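Re: [sim-demos] How many demos before you retrain?
Date: Monday, May 6, 2019
List: sim-demos

Hi all,

I promised in April that I'd report back once the pick set was big enough to train on, and it is! We closed the first batch on Friday with 341 episodes kept, all recorded in Nirine, all driven by hand. I've been wanting to write this up for days, so forgive the length.

Two views from the simulator, wrist view first, then the one over the table:
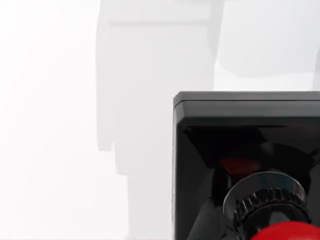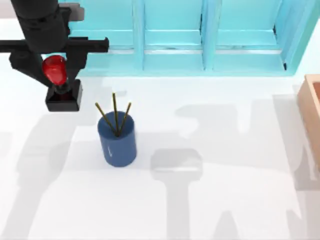

Sukmont wrote on April's thread:

> I still think you are collecting too many clean ones. Our first
> policy was trained on nothing except smooth, confident grasps, and
> the moment it came down a little off to one side it had no idea
> what to do. It just closed on air and carried on to the drop point
> as if all was well. We had never shown it a miss, so it didn't know
> what a miss looked like.
>
> What fixed it for us was asking each operator to start some episodes
> from a bad place. Too high, too far left, wrist turned the wrong
> way. Then recover and finish normally. It felt like a waste of an
> afternoon and it was the most useful data we had.
>
> Also, are you storing the wrist view and the overview on the same
> clock? You mentioned "close enough" and that worried me. Close
> enough is fine until the gripper moves fast.

Yes to nearly all of this, and thank you, because it changed how we ran the second half of the batch.

On the bad starts: we went back and added 56 recovery episodes, and they are so much fun to drive. You drop the arm somewhere silly, hit record, and then you have to get yourself out of trouble without resetting. The operators got visibly better at the normal task after doing an hour of it (me included, and I was the worst of us). I've tagged them separately in the metadata so anyone who wants to train with and without them can do that. Please do, and please post the curves! I would love to see whether they help as much in other people's setups as they did in Sukmont's.

One question I don't have a good answer for is where a recovery episode should begin. We started ours at the bad pose, so the model never sees how the arm got there. My thinking was that if we recorded the wandering off as well, we'd be teaching it to wander off. But then the starting frame has no history, and if your model looks at the last few frames you end up padding with copies. Brandão trims theirs the same way, I believe. If anyone does it differently, tell me how you handle the first second.

On the clock: you were right to be worried. "Close enough" was me being lazy. The overview was being stamped when the image was written and the wrist view when it was rendered, and under load those drifted apart by 2 frames. You can't see it when the arm is creeping down toward something, but it's obvious on the fast moves. Both streams now take their stamp from the physics step. The episodes we could re-render from the saved joint states, we did. The ones from before we saved joint states properly, we threw out. It hurt a bit, but I'd rather have the smaller set.

That brings me to the wrist view in general, and a plea. If you are setting up a new collection, go and look at your wrist images at full size for a whole episode before you record anything serious. Ours has plenty of moments when the background is pale and washed out and about the only thing with any contrast is the gripper itself. At first I wanted to fix that by adding texture everywhere. Then we tried a small run with the wrist view removed and the final part of the grasp fell apart, so there's clearly something in there the model wants. For now we've left the rendering alone and we'll vary the lighting and the background in batch two. I'm really curious about that one.

Some practical notes for people joining with Fidow, who asked me off list what a session looks like:

Sessions are short. We stop after forty minutes, and you should too. The episodes from the end of a long sitting are easy to spot in the replays, with the little pauses and the lazy corners.

Label at the time. We have a single key for "keep", one for "discard" and one for "odd, look again". The third key has saved us over and over. Before we had it, people kept anything they weren't sure about, and it all ended up in the training set.

Write down what you changed. If you move a prop, change the friction, touch the gain on the controller, put it in the session log before you hit record. We have a stretch of episodes that behave a little strangely and I still can't say why.

Don't coach each other into one style. We made this mistake in week one. Everybody copied the fastest driver, and all the approaches came from the same side. It looked beautifully consistent and the model learned exactly one way in. Now we ask people to choose their own path and we only step in if they hit something.

Numbers, for those who like them: the replay log has 3,545 entries in it, counting every aborted start, practice run and discard, so you can see how picky we've been. I don't know yet if we've been too picky. A good chunk of the discards are perfectly fine episodes where the operator hesitated. Sukmont would probably say keep them, and I'm coming around to that view. I'm going to pull a random handful this week and see how they do as a separate training group.

The upload is in the usual place on the list's shared drive, in the folder called batch-one. The readme explains the tags and the file layout. There is a small replay script as well, which should work on any machine that already runs Nirine. If it complains about a missing asset path, set the path in the config file at the top level; the one inside the scripts folder is old and I need to delete it.

Next up is batch two, with the lighting changes and more bad starts. If you have a free hour and a controller, come and drive! You don't need any experience, and beginners give us approaches that the rest of us have trained ourselves out of. Reply here or write to me directly and I'll send you a slot.

Thanks again for all the notes on the last thread. Keep them coming.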